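Category: Out and About > Visits

Print this page | E-mail to a friend

A nosy afternoon at Zernier

I'd been pestering Behrouz Ranjbar for a look round since June, so off I went to Brilton (terrible parking, lovely biscuits!). His team is teaching an arm to push little coloured blocks about on a board, and they do it by collecting examples – 2124 so far, each with a plain sentence to go with it, like "move the star nearer the heart".

Sepehr Kazemi let me have a go at steering and I was hopeless. He kept my attempt anyway, bless him!
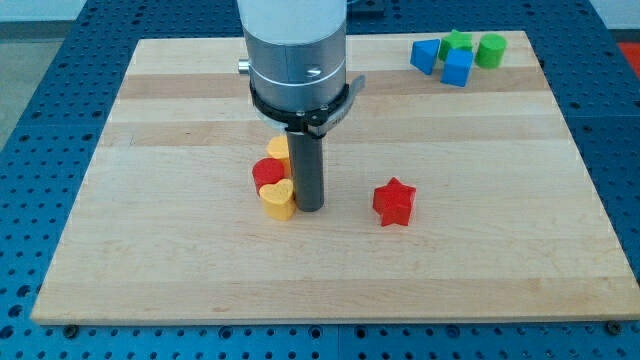
My favourite bit was hearing how fussy they are about the wording, because people say "by", "next to" and "up against" and mean different things. We argued about it all the way to the tea urn.

Contact us | © Trevora Notes | Back to top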